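Chapter 7
When the Grip Lets Go: Faults You Can Feel Before You Can See

Let's start with a dropped spoon.

It's a lovely place to start, because everybody has dropped one, and almost everybody has dropped one for a reason they couldn't name. Your fingers were greasy, or you were looking at the kettle, or you had hold of the wrong end. You picked it up and carried on. Your hand and brain did a whole fault investigation in less than a second and never filed the paperwork.

A gripper can't do that. When a two-fingered gripper loses hold of something, all it leaves behind is a log, an object on the floor and a group of people standing around with opinions. In the first six chapters we built up the parts you need to understand a grip that works: contact, friction, closing force, and the path the fingers take on their way in. Now we get to the fun bit, where those parts fall out with each other!

The case we'll follow through this chapter comes from a small kitchen-handling project at Bremier, run by Constanza Vergara and Leandro Gallardo. The task was a plain one. A pair of grippers had to take cooking utensils out of a container, lay them on the counter, and put them back. Over a few weeks in November the team logged 1,000 pick-ups. Most of them were fine. In 117 of them the utensil slipped, and that's a lot of clatter for one kitchen.

A slip rate like that is annoying, but a slip by itself isn't a safety matter. A wooden spoon on the counter hurts nobody. What changed the mood was number 192 in the log. The fingers closed on the blade of a spatula, the software reported a good hold, and the arm set off at full travel speed. The spatula swung round in the fingers, caught the rim of the container and sent a metal skewer skidding off the counter toward Leandro's feet. He wasn't hurt. He was also standing well inside the line he was supposed to be standing behind, and we'll come back to that in Section 7.5, because it's the part of the story he asked us to keep in.
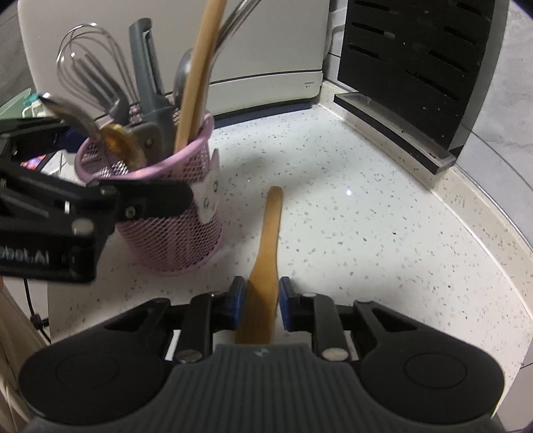 Damián Mansilla

Look at how much is going on before anything has even moved. The wooden spatula lies flat, with its wide blade toward the gripper and its handle pointing away, so a grip at the blade end leaves the whole handle hanging out in front. Lift it from there and the weight of that handle tries to turn the spatula in the fingers. Engineers call this turning effect a moment, and you met it in Chapter 3 with the broom and the bucket. If the pads can't resist the moment, the tool rotates. It may not fall. It may stay between the fingers the entire time and simply point somewhere you didn't plan for.

This matters because of what the Bremier system was checking. It checked one thing: had the fingers stopped closing before they met each other? If so, something must be between them, and the hold was marked good. That's a perfectly sensible test for a cube. For a long flat tool held near one end, it tells you that you've got it and leaves out how.

Now think about the mesh basket and the crowd of tools in it. A whisk has thin wire loops that can hook over a neighbour. A ladle has a rounded bowl that's happy to roll. A wooden handle leaning beside a metal one can shift as soon as its support goes. So when one utensil comes out, or gets knocked by another one turning in the fingers, the rest can move too. A fault in one grip becomes a fault in a pile. I find this wonderful, in a slightly alarming way, and I hope you will too by the end of Section 7.3.

The first thing the team did was blame the pads. Who wouldn't? Pads wear, pads pick up oil, and they're the cheapest thing to swap. Kanokwan Suwannarat fitted a fresh set from Fendell and ran the same routine again. The slips dropped a little and the swinging carried on as before. The new pads gripped harder along the length of the pull, but the patch of contact was just as small, and a small patch doesn't do much to stop a turn.

The second thing they did was squeeze harder. You can guess how that went if you've ever pinched a wet bar of soap. On the thicker handles it helped. On tapered ones, extra force pushed the tool along its own slope and out of the fingers, and two of the thinner wooden tools were dented badly enough to be thrown out.

The third thing, which they wished they'd done first, was to sort the log by where on the utensil each grip had landed. It took an afternoon. The pattern jumped off the page: about four in five of the slips began with a grip well away from the balance point. The pads and the force setting had been taking the blame for a problem that started with the choice of where to grab.

There's a habit worth picking up from this. Before you change a part, sort the failures you already have. It costs nothing but time, and a good log is full of answers to questions you haven't asked yet.

What you'll do in this chapter

Section 7.1 looks at slip in a straight line and slip by turning, and shows you how to tell them apart from a log.
Section 7.2 covers the balance point, with a bench activity that needs a ruler, a wooden spoon and some patience.
Section 7.3 deals with clutter, and why tools stored together should be treated as one connected thing.
Section 7.4 asks what a "good hold" signal should mean, and works through the slow test lift that the Bremier team added later.
Section 7.5 is about people: where they stand, who can stop the arm, and why a line on the floor stops working after a few quiet weeks.

Words to know

Moment: the turning effect of a force acting at a distance from a pivot.
False hold: a signal that says an object is held securely when it isn't.
Test lift: a short, slow lift made to check a grip before the main movement.
Stand-off line: the marked edge of the area people stay out of while the arm is live.

Before you read on

Find a long kitchen utensil at home and pinch it between your thumb and one finger, right at the end. Lift it slowly over a folded towel. Feel where it wants to go, and notice how early you can tell. Then slide your pinch along a little and try again, and keep going until the turning stops. Mark that spot with a bit of masking tape and bring the utensil to your next class. You'll need it for the first activity in Section 7.2.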